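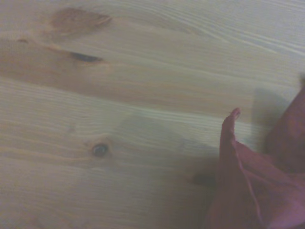 Thorlacius wishes it noted that a folding routine should be tested on one cloth only until the pick is dependable, and that members are asked to state their camera height when posting.

Wrist camera loses the edge of the cloth on a pine bench
Posted by Ragnheiður Sveinbjörnsson, Colldale shared workshop

I am building a small arm for folding household cloths. The work surface is pale pine with knots, and the test cloth is dark red. The software is required to find a raised fold, approach it from above and close the fingers on it. Out of 60 attempts, 33 ended with a grip on the fabric. In most of the others the arm went to a shadow or to a dark knot in the wood. The camera is fixed at the wrist and the lamp stands to one side. I would be grateful for advice on whether the bench should be covered or the detection changed. The camera height at the start of each attempt is 6 inches.

Tosden
It is recommended that the detection be changed first. A brightness threshold will treat a knot, a shadow and a dark fold as the same thing. Please convert the picture to hue and saturation and select the cloth by its red color. A gray shadow on pine has low saturation and should drop out. Orange-brown grain may remain, in which case the lower limit on saturation should be raised in steps of 5 and the result checked on saved pictures before the arm is powered. Any region smaller than a knot may then be discarded by area.

Once the cloth has been isolated, the pick point should be taken from its outline. A pointed fold gives a sharp change of direction there. Please note that a single camera does not supply the height of the fold, and a slow descent with a contact switch is advised.

Zatatis
Cover the bench. A plain gray mat was fitted to ours in May and no further difficulty was reported.

Tosden
A mat is acceptable for testing. It should be fastened at the corners, as the fingers may otherwise lift it together with the cloth. The color selection will still be required if the arm is later used on another table.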